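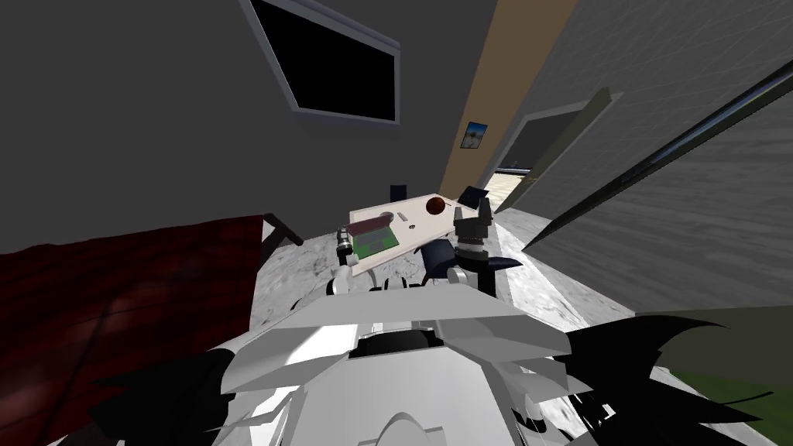 WELLWOOD, December 16, 2023 – The city will repaint the edges of 700 outdoor steps next year so that people with low vision can see more easily where one step ends and the next begins.

The City Council approved the work this week after a short discussion. It covers nine public stairways, most of them on the hill between Bovska Street and the river. The contract went to Skurel, a paving and marking company that already handles the city's crosswalks.

Most of the steps are bare concrete. A yellow stripe was painted on some of them years ago, but it has worn away in the middle, where people walk, and is left only near the railings. Residents of the Heiskanen Apartments, at the top of the longest stairway, asked the city in September to do something before another winter.

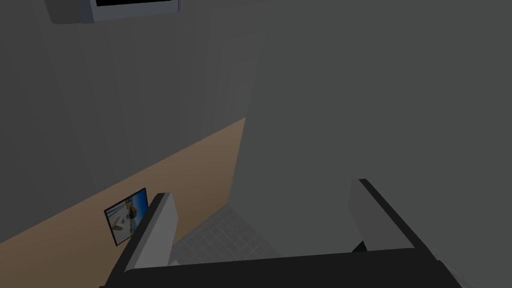
Under the new standard, each step will get a dark band two inches deep along its front edge, running the full width of the stair. The city considered repainting the yellow, but its accessibility office recommended a stronger difference between light and dark. The effect is much like the light gray slab on the right in the picture, where a black outer edge runs along the top and side. On the stairs, the band will wrap over the edge so it can be seen both going up and coming down.

The coating contains fine grit to keep it from getting slick in rain. It needs dry weather and mild temperatures to set, so the crews will not start until spring. Until then, the public works department will put temporary tape on the top and bottom steps of the Bovska Street stairs.

Stairways will be closed one at a time while the work is done, with signs pointing to the nearest ramp or sidewalk. The Heiskanen stairs have no ramp nearby – the detour by sidewalk is 600 yards – and that work will be scheduled for the middle of the day to avoid school and commuting hours.

Broken steps and loose railings are not part of the contract. Residents can report those through the city's regular street repair line.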